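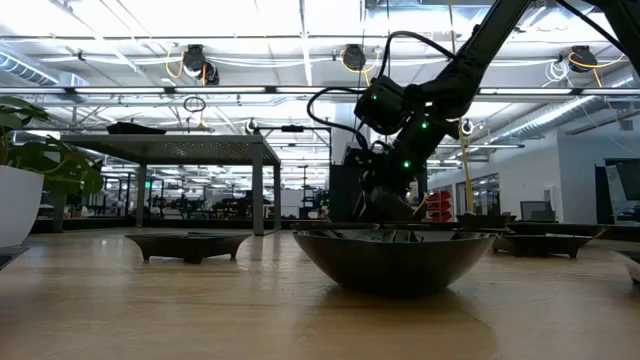
A dark brown bowl with a glossy finish on a light wooden tabletop.

Tâm Huỳnh had been turning bowls for 15 years before she sold one, and she still talks about that first sale as if she'd gotten away with something. "The woman asked me what it was for," she says, laughing, "and I said, well, soup? Keys? I hadn't thought about it at all!"

We're sitting in the back of her shop in Stonatstead in the middle of a May morning, with the door propped open and a pot of tea going slowly bitter between us (she forgets about it, and so do I). Her business, Benska, takes up the front half of what used to be a shoe repair place on Lewis Street. The rent was low, she says, and the floor could take the weight of a lathe.

She learned from Tatu Masanja, who had a workshop two towns over and didn't much care for teaching. "He'd let me stand there all afternoon and then say one thing. Usually it was 'sharpen it.' I'd say, I just sharpened it! And he'd say, 'Sharpen it again.'" Masanja is 83 now and has given up the lathe, but he still comes by to pick things up and turn them over. He looks at the foot of a bowl first, always, and he'll put it back down without a word if he doesn't like what he finds there.

What does he look for? Huỳnh thinks about this for a good long while. "Whether you stopped caring at the bottom, I guess. The rim is easy to care about. Everybody touches the rim."

She keeps a notebook of every bowl she considers finished, and the last entry is number 162. There are plenty more that never made it in, and those go home with her, where they hold onions and mail and, in one case, a sleeping cat. Her favorite is a lopsided cherry one with 2 cracks in it, filled with dark wax, which she has been offered good money for and won't sell.

Lately she's been working on a wider shape she calls the Osum, with a low belly and a small foot. She has been fighting with the curve all spring. "I had it in March," she says, getting up at last to see about the tea, "and then I went and sharpened my gouge, and I haven't found it since."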